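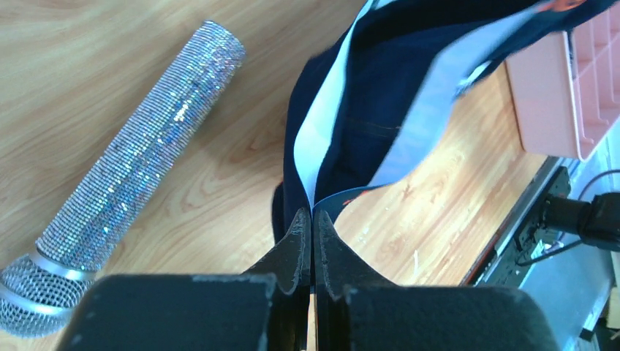 The rhinestone microphone, on the table with everything else I can't get rid of.

I own a microphone covered in rhinestones. I don't sing. I want to get that out of the way first, before anyone writes in to ask about my range (I have maybe six notes, and two of them are the same note).

It has tiny silver stones all the way up the handle in neat little rows, packed so tight you couldn't fit a grain of rice between them, and when the light hits it you get these flecks of blue and violet that make you feel like you ought to be announcing something. It is ridiculous. It is also, I've decided, one of the more defensible things in my apartment, and I've spent the summer arguing with people about it.

The argument started in April, when my friend Rosalind Fitzsimmons came over to help me get my spare room in order. Rosalind is very good at this. She's the person you want next to you when you open a closet and feel your shoulders go up around your ears. Her method is that you put things out on a table where you can see them, a few at a time, and you ask of each one: when did I last use this, and when will I use it next? If you can't answer both, it goes in the bag. We were at it for most of a day and the bag did very well.

Then we got to the microphone.

When did I last use it? New Year's, sort of. I held it while I told people the dumplings were ready. When would I use it next? I had no idea. Rosalind looked at me and she looked at the bag, and I said no. She said, "You don't sing," and I said I knew that, thank you, and we had a little standoff over it that ended with her making tea in my kitchen a bit louder than tea needs to be made.

So let me try to say what I couldn't say then, which is that I think the question is wrong. Or it's fine for a potato ricer. It's a very good question for cords, for the extra colander, for jeans. I gave away 70 hangers on the strength of that question and I haven't missed a single one. But it treats everything you own as a tool, and some of what I own was never a tool to begin with. Asking when I'll next use my sparkly microphone is like asking when I'll next use the sunset.

I know how this sounds. It sounds like the thing people say right before they're found under a pile of newspapers. My aunt kept every margarine tub that ever came through her door and she'd have told you they were all special too. I've thought about this a lot, partly because I have a few plastic containers of my own that I'm a little too fond of (pink ones, the lids long gone, please don't tell Rosalind). So I don't think "it makes me happy" is quite enough. Plenty of things make me happy for the four seconds I'm looking at them, and then I shut the drawer and they go back to being weight.

What I've come around to is that a silly thing earns its spot if it gets out of the drawer. That's my whole rule. It has to live where people can get at it.

Because here's what happens with the microphone when it's left out. People pick it up! They can't help it. My neighbor Han-gyeol Ko, who is a serious man and does something with insurance, came by to borrow a drill and ended up giving me the weather forecast for the entire county. Bo-ram Yoon's little girl interviewed my houseplants, one by one, and the fern had a lot to say. I've watched people who barely knew each other pass it back and forth across my table and be funnier than they'd been all night. You hand a person a glittery microphone and they become a host. I've owned a good food processor for years and it has never done that for anyone.

The same goes for cloth, by the way, which is my other weakness. I have scraps. Navy ones, mostly, and pale blue, since that's what I've been sewing with for as long as I've been sewing, and I was sure the scraps would be the first casualty of the April campaign. Rosalind was sure too. And I'll give her this one, because when I went through them properly most were doing nothing at all. They'd been folded up in the dark for so long that the creases had become permanent residents. Out they went, a big soft bagful, and I didn't feel a thing. The ones I kept are in a basket by the table now, and I've used more fabric since April than I did in the two years before. Pot holders, a lining for my bike bag, a very ugly cushion. So the rule works in both directions, which is how I know I'm not just making excuses. Or not only making excuses.

Where I do part ways with the tidying people – and I say this with love, I've read the books, I own the books, I kept the books – is the idea that a calm room is always a room with less in it. I've been in some of those rooms. Solomiia Kravets has one, and it's beautiful, all pale wood and one bowl. I sat there with my hands in my lap the whole visit. There was nothing to touch! I had a lovely time with Solomiia and no time at all with her living room. She'd tell you that's the point, that the room should get out of the way of the people, and I can see it, I really can. I just think some of us need a little help getting started. Some of us need a prop.

I also think there's a snobbery hiding in there that we don't talk about much. If my useless object were a gray stone from a beach, or a hand-thrown pot with nothing in it, it would have sailed through. Rosalind has a driftwood thing on her windowsill that has never once been asked when it will next be used. But cover something in rhinestones and suddenly it has to show its papers. Sparkle reads as junk to a certain kind of grown-up, and I was that kind of grown-up for a good long while, and I'd like those years back, please, with sequins on.

Anyway, Rosalind came for dinner last week. I'd left the microphone on the table, not even on purpose, it was just where it had ended up. She moved it to put down the salad. Then she picked it up again, and she tapped the top of it twice with her finger, and she said in a very deep voice, "Is this thing on?"

I asked if she wanted it for her windowsill. She's thinking about it.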